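Planning and Budgeting a Two-Arm Tabletop Cell

By Luzius Gisler
Feb 19, 2024

This guide covers the purchase of a bench cell with two small arms and two parallel grippers, intended for sorting and handling light objects. It assumes you have a room, a power outlet on a suitable circuit, and someone who can write the control code. It does not cover guarding for high-speed industrial arms.

The order of the steps matters. Most overspending on small cells comes from buying the arms first and finding out later what the table, the mounts and the wiring have to be.

Step 1. Write the task down before asking for quotes

One page is enough. State the following:

Heaviest object to be lifted, in grams
Largest and smallest width to be gripped, in millimeters
Farthest pick point and farthest place point, measured from where the arm base will stand
Whether both arms must reach the same point
Whether an object has to be turned over or passed from one gripper to the other

The last two items drive the cost more than the payload does. If the arms never share a work area, you may be able to do the job with one arm and a longer cycle. Price that option first and keep the quote, even if you expect to reject it.

Payload has to include the gripper, its bracket and the length of cable the wrist carries. A gripper that weighs a third of the rated payload is common at this size. Ask the vendor for the payload curve at full reach and not only the headline number.

Step 2. Size the table

Draw the table to scale and place both base positions on the far edge. Draw the reach circle for each arm and mark the overlap. Then draw a second, smaller circle around each base for the area the gripper cannot reach while pointing straight down. What remains is your working area, and it is smaller than people expect.

We settled on a tabletop depth of 1010 mm. Anything deeper put the front edge out of comfortable reach for both arms. Anything shallower left no room for a tray to sit lengthwise in front of the base with space to place objects beside it.

Buy or build a table that is heavier than you think you need. Two arms accelerating together will rock a light frame, and the position error shows up at the gripper. Budget for bracing and leveling feet at the same time as the top.

Step 3. Choose a surface

Matte and plain. A glossy top throws reflections of the overhead lights into the cameras and makes thresholds hard to set. A patterned top makes segmentation harder. Choose a color that none of your objects share. Buy enough covering material to replace it once, as grippers will mark it during setup.

Step 4. Plan the mounts and cable runs

Each arm needs its own mounting plate, flat and bolted to the table. Do not accept clamps as a permanent mount. The plate should be larger than the base so the load spreads over more of the top, and the hole pattern should be agreed on with the arm vendor in writing. Our first plates from Kernik were drilled to an older pattern and had to be sent back. The second set was correct and arrived in nine working days.

Leave service loops in the cables at the wrist. A cable with no slack pulls on its connector when the last joint rotates, and replacement cables are priced well above what the parts are worth. Too much slack catches on the gripper. Move each arm by hand through its full range with the cable attached before you fix anything with ties.
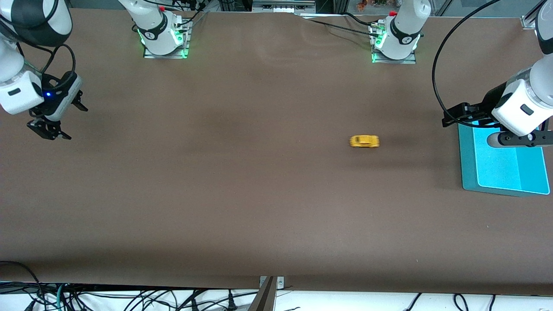

Figure 1. Both arms over the work surface, with wrist cable loops, base plates at the far edge, and the cyan tray at right.

Base cables should leave the back of the arm and stay behind it. If one has to lie on the work surface, count that area as lost when you plan object positions. Allow for cable tray or trunking at the near side as well if anything is going to be routed there. It is a small line in the budget and is often left out.

Step 5. Pick the grippers

For mixed small objects, an electric parallel gripper is the simplest choice. It needs no air supply, and the opening width can be read back in software. Check four things on the data sheet:

Stroke. We needed 80 mm. Short-stroke models are cheaper but rule out trays, boxes and most toys.
Force at the low end. Many models list only the maximum. Soft or hollow objects need the minimum.
Finger mounting. Plain screw holes are better than a proprietary dovetail if you intend to make your own fingers.
Flange pattern. If it does not match the arm, you need an adapter, which adds cost, weight and length.

Order both grippers from the same vendor and the same batch if possible. Two different models mean two drivers, two sets of spares and two calibration routines.

We compared a unit from Brenetti with one from Lo. The Brenetti had the better software and the Lo had the better finger mounting. We took the Brenetti and made an adapter bracket for the fingers. With hindsight the machining time used up most of the price difference.

Step 6. Buy trays and test objects on purpose

Test objects are usually borrowed from somebody's desk and then lost. Put them in the budget. Buy several copies of each, store the spares in a box and record the supplier.

Choose trays in a bright color that differs from both the table and the objects. A low rim lets the fingers reach the floor of the tray at an angle. Check the outside dimensions against the drawing from Step 2, and check the clearance between the tray rim and the wrist housing at the lowest working height. The housing is wider than the fingers and will hit first.

Small toy cars are useful as a test item. They are light and rounded, and come to rest in different poses, so one inexpensive object gives you several grasp problems. Add a few flat and a few soft items to go with them.

Step 7. Build the budget

Split the sheet into equipment and everything else. These are the non-arm lines from our cell, in US dollars, without tax:

Table frame, top, bracing and covering: 3239
Mounting plates, adapter brackets, cable parts, fixings: 1010
Reserve for the first year: 3000

The reserve was argued over and then reduced twice before it came back to the original number. It has paid for a replacement wrist cable, one set of fingers, and a second power supply. It has not been spent in full.

Arm and gripper prices are left out of this page on purpose. They vary by region and by quantity, and an old number on a web page does harm in a negotiation. Get three written quotes, all dated within the same month, and ask for each of these to be listed separately:

Controller, if not included
Teach pendant or software license, with the renewal price
Shipping, insurance and duty
Commissioning visit
Second-year support
Price and lead time of the five most likely spare parts

A vendor who cannot supply the last item should be marked down.

Step 8. Schedule the deliveries

Table and plates first, then arms, then grippers. If the arms arrive before the table is ready, the warranty period runs while they sit in their boxes. Ask for the warranty to start at commissioning. Two of our three vendors agreed to this when asked and did not offer it otherwise.

Our schedule calls for the second cell to be commissioned in April. The table for it has been ordered already and the arm order has been held back.

Step 9. Acceptance check before final payment

Hold back part of the payment until the following have been done with the vendor present or on a call:

Both arms powered up with status lights and fault logs checked
Full range of motion on every joint, with cables fitted
Both grippers opened and closed over the full stroke, with width read back in software
Emergency stop tested on each arm separately and on both together
Repeated move to one marked point, measured with a dial indicator
Collision zones between the two arms loaded and tested at low speed

Write down the firmware version of every device on the same sheet. We keep ours in Zara, the inventory system used for the rest of the lab, but a spreadsheet works equally well.

Common omissions

Lighting. Even, soft light over the full surface costs little at the start and is awkward to add once the overhead frame is full.

Labor. Setup took us longer than the quotes suggested, mainly because of calibration between the two arms. Put staff time in the budget even if it comes from a different account.

Storage. The shipping cases are needed for any return under warranty. They take up more floor space than the cell's controllers do, so find a place for them before the delivery date.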